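Print this page | E-mail this chapter

Chapter 6
Getting There by Road: Long-Distance Buses and Shared Vans

Most of us, when we first dream about a trip, dream about the places and hardly at all about the hours in between. I was the same. My first long bus ride was the 313 miles from the coast up to Rerkommont, and I had packed for the town and given no thought to the road. By the second rest stop I had no small change, no water, and a sweater I badly wanted sitting in the luggage hold under a sack of onions. I've been fond of long bus rides ever since, oddly enough, and I hope this chapter will make you fond of them too (or at least a bit better prepared than I was!).

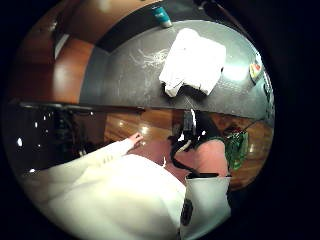
Department of Travel and Tourism Studies, Stullcombe College

In the chapters before this one we looked at planning a route and reading a timetable. Now we come to the ride itself. We'll begin with the two kinds of service you are most likely to meet, the scheduled bus and the shared van, and then spend a good while on tickets, luggage, and border stops, where new travelers tend to lose the most time.

A scheduled bus leaves when the timetable says it will, more or less, and your ticket usually has a seat number on it. A shared van leaves when it is full. That can mean five minutes or half the morning, and it helps to ask the driver how many seats are still open before you hand over your bag. The old Ponemine line, which I rode for years, ran both kinds from the same yard - you bought a ticket at one window for 700 or at the other for 400, and the cheaper one could get you there first if you turned up on a market morning.

Key terms for this chapter: scheduled service, fill-and-go, hold luggage, through ticket, rest stop.

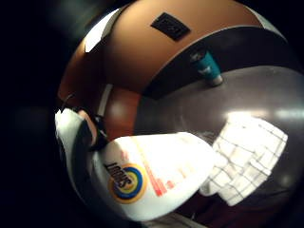

Where should you sit on a long bus ride if you tend to get carsick?
Sit near the front, ahead of the wheels if you can, and keep your eyes on the road. The back row gets the most bounce.

Before you read on, take a few minutes with a notebook and write down the longest trip you have ever made by road. Who did you sit beside? What did you eat, and what did you wish you had brought along? Keep the page, please, as we'll come back to it when we talk about packing a day bag - my own students at Stullcombe groan at this one and then end up writing far more than I asked for.

Section 6.1 starts at the ticket window.

Montserrat Bañuelos, from Roads and Travelers (Mellor)

Print | E-mail

Reader comments

dusty_boots
The onions! Mine was a crate of live chickens, and it was on my lap. Lovely chapter.

Karin T.
Is a through ticket still good if you miss the second bus? We had an argument over this in class.

M. Bañuelos
Karin, it depends on the company, so read the back of the ticket. There's a longer answer in 6.3.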